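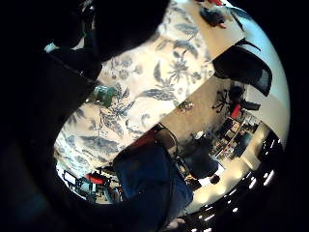 By Shojaei | Clostero Kitchen | Updated in September | 1346 views

Rice with a Crust: Your Questions

My recipe for steamed rice with a golden crust is the page on Clostero Kitchen which brings me the most letters. Many of the letters ask the same things, so I have put the answers on one page. If you have not read the recipe yet, please start with it and come back when something goes wrong.

Which rice should I buy?

Long grain basmati, and aged if you can find it. The bag usually says "aged" or "extra long". Jasmine rice has a nice smell but it is too soft for this method and the grains stick together. I have tried with a medium grain rice from the supermarket in Brillidport and the crust was good, the rest was closer to pudding. We ate it anyway with a lot of yogurt.

Please do not use parboiled rice. It stays separate very well, but it does not become tender in the steam and the crust comes out hard like a cracker.

Do I have to wash it?

Yes. Put it in a large bowl, cover with cool water, move it gently with your fingers and pour the water off. Repeat 5 times. The last water does not need to be perfectly clear, a little cloud is fine. Be gentle, old rice breaks easily.

And the soaking? I come home at six and want to eat.

The long soak gives you longer grains and I prefer it. I put the rice in salted water in the morning and forget it until evening. On a day when this was not possible, soak it for 20 minutes in lukewarm water. If you skip the soak completely you will still have dinner, only you must boil a little longer, and you have to taste often.

How much salt goes in the boiling water?

More than you think is decent. I use 2 heaped tablespoons of coarse salt in my biggest pot, which is the pot for pasta. Most of it goes down the sink when you drain. If you use fine salt, take less, as a spoon of fine salt weighs more. Taste the rice after you drain it. When it is too salty, pour some lukewarm water over it in the colander, shake it and wait a few minutes before it goes back in the pot.

How do I know when to drain?

Take out one grain and bite it. The outside should be soft and the center should still be firm, but not chalky. You can also press it between two fingers: it should break in a few pieces and not turn to paste. Begin to test early. With some bags it takes four minutes from the moment the water boils again, with others it takes eight, and I have met one bag that was ready in three. This is why my recipe gives no exact time, and I am sorry to the readers who wrote to me that it should.

My crust sticks to the pot. What am I doing wrong?

Probably one of these. The fat was not hot when the rice went in, or there was not enough fat. You should hear a small sizzle when you drop in the first spoon. For a pot of medium size I use three tablespoons of oil and one of butter, and I tilt the pot so the oil climbs the sides a little.

It can also be the pot. Nonstick is the easiest by far. My own is a Nivent with a heavy bottom and a glass lid, bought second-hand, and the coating is still good. Stainless steel is possible when you are more generous with the oil.

When the rice is ready, set the closed pot in a sink with a finger of cold water for one minute. It makes a terrible noise and lots of steam, so keep your face away. After this the crust lets go much more easily. Do not do this with a glass or ceramic pot – it can crack.

The crust is pale.

Keep the heat medium for the first eight to ten minutes, then turn it to low. Many people go to low immediately. Listen to the pot and smell it as well, there should be a smell like toasted bread at the end. If all the rice is cooked and the crust is still white, raise the heat again for five minutes, but stay next to the stove.

The crust is black!

Then take the good rice from the top with a wide spoon and do not scrape. Leave the pot alone until it is cold, fill it with warm water and a little dish soap, and let it stand overnight. Next time use a smaller burner, or put a heat diffuser under the pot.

Why do you wrap the lid in a towel?

The towel catches the steam so that drops do not fall back on the rice. Use a thin cotton kitchen towel and tie the corners together on top of the lid, well away from the flame. A few layers of paper towel under the lid also work, but again fold the edges up.

Can I use potatoes or bread for the bottom?

Of course. Cut the potatoes in slices as thick as a pencil, dry them, salt them and lay them in the hot oil in one layer. Flat bread is quicker to brown than potato, so watch the heat. Lettuce leaves are also traditional in some homes, although I have never liked them there.

Do I need saffron?

No. The rice will be white on top, and it will taste of rice and butter, which is not a bad thing. Turmeric gives a yellow color but has a different taste, quite earthy, and a quarter teaspoon is already plenty. If you do have saffron, grind a pinch with a pinch of sugar and leave it in two spoons of hot water for as long as the rice is steaming.

Can I make it in a rice cooker?

In a rice cooker made for crust, yes, follow the booklet. In an ordinary one the machine switches to "warm" too early. I have read that you can press the button down again several times. I did it with mine and got a crust thin as paper, a bit sad.

How should I keep the leftovers?

Spread them on a plate so they cool quickly, then into a closed box and in the refrigerator within one hour. Eat them the next day, heated until steaming hot, with a spoon of water added. The crust does not stay crisp. You can bring it back in a dry frying pan, or break it into a soup.

Can I double the recipe?

Yes, but use a wider pot and not only a taller one. With a tall pile of rice the bottom is ready long before the top. Make a few holes down through the rice with the handle of a wooden spoon, without touching the crust, and add ten or fifteen minutes to the steaming.

Is your question not here? Leave it in the comments under the recipe. I read them in the evening, and I am slower to answer when it is fig season.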